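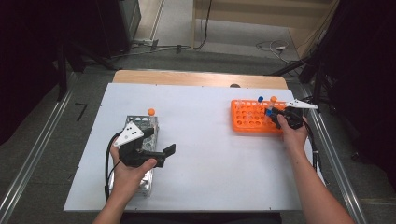
Most small labs buy tube racks the way they buy bin liners: whatever is cheapest, in whatever colour is in stock. I think this is a mistake, and a fairly expensive one over time.

A rack does two jobs. It holds tubes upright, and it tells the person at the bench what stage those tubes have reached. Catalogues cover the first job well, with hole diameter, capacity and autoclave rating. They say nothing on the second, so it gets left to marker pen and memory.

My position is that colour should carry status and nothing else. At Humeck we settled in February on clear racks for incoming tubes and orange racks for tubes that have been processed. The previous arrangement assigned colours by project, which failed as soon as Savadov and Rizk had tubes on the same bench. Relabelling took 3 afternoons and we lost a batch of 40 aliquots in the confusion. The present rule fits on one line of tape.

The common objection is that orange caps already do this work. They don't. Cap colour is set by the supplier and changes with the supplier. A centrifuge tube with an orange screw cap can hold anything at any stage, and a rule that depends on the cap will break with the next order. 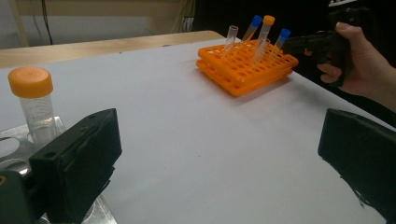

Stacking is the other point of neglect. Empty racks should be stacked toward the back of the bench, leaving the front clear for work. Stacked racks must be the same model. Mixed models will often sit together well enough to look stable, then slide when knocked.

I would also argue for a plain white work surface. Small drips and stray labels show up on white and vanish on woodgrain. A matte finish is preferable – gloss throws glare back through clear plastic and makes graduations harder to read.

Doneo quoted us 200 dollars for a matched set of seven racks. The loose equivalents would have cost less, but the lost batch cost more than either. Any lab placing an order this quarter should decide what its colours mean first and write that on the purchase form.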